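I spent the evening cutting our folding rules from 13 pages down to 4, and I want to write down what stayed before I forget why. We record people folding laundry at home with a pair of hand-held grippers, one in each hand, and the recordings go to the team at Krawczyk that trains the arm. The old guide came from the Solthorpe office and was written for a bench in a lab. A bed is a different thing. It is soft and low, and it has patterns on it.
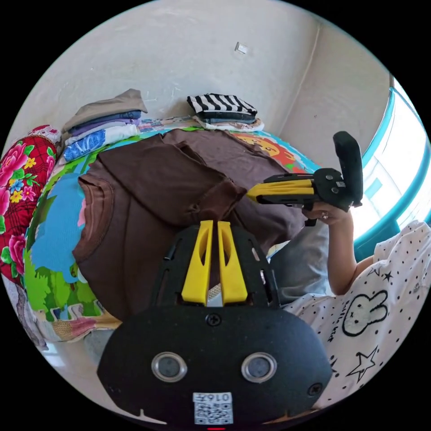
Brown T-shirt, one sleeve in.

The first rule is about the order of the fold. Sleeves go in before the body gets folded, every time, even if you do it another way at home. Mixed orders were the main reason clips got sent back in May.

The second is about the finished stacks. Leave them on the bed, up against the wall if there is one, and don't tidy them between shirts. I argued against this one for a while and lost. The model has to cope with clutter, and a bare bed teaches it very little.

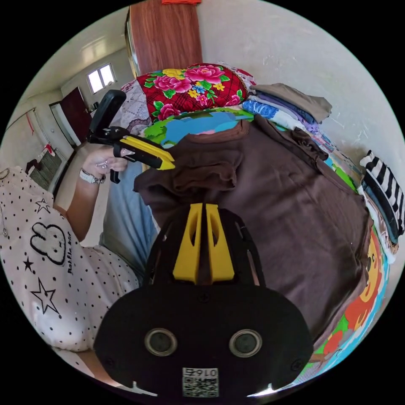

Brenby, 2025-09-08

Bedding is covered now too. The Solthorpe guide asked for a plain sheet in one color. I took that out. People own floral quilts and cartoon sheets, and a rule that makes them strip the bed first is a rule they will skip. What I kept is a line saying the garment should differ in color from whatever is right under it. Brown on a bright print is fine.

Label numbers get written on the session sheet before the first fold. Both grippers, left and right. At Sevley they did it at the end and had 90 clips with the hands swapped.
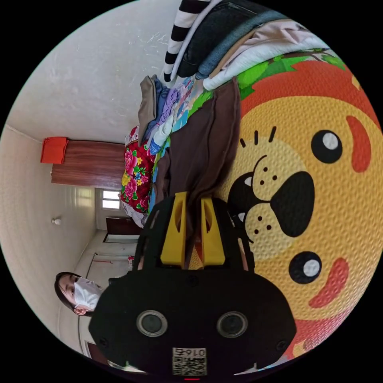
The part I'm least sure of is turning the wrist. The old text said to keep the gripper upright at all times, and you can't fold a shirt that way for long. My version says to turn it as far as the cloth needs, then bring it back before the next grasp. Krawczyk wants a limit in degrees. I don't have one yet, so that line stays marked as a draft, and the rest goes out to Sevley as it is.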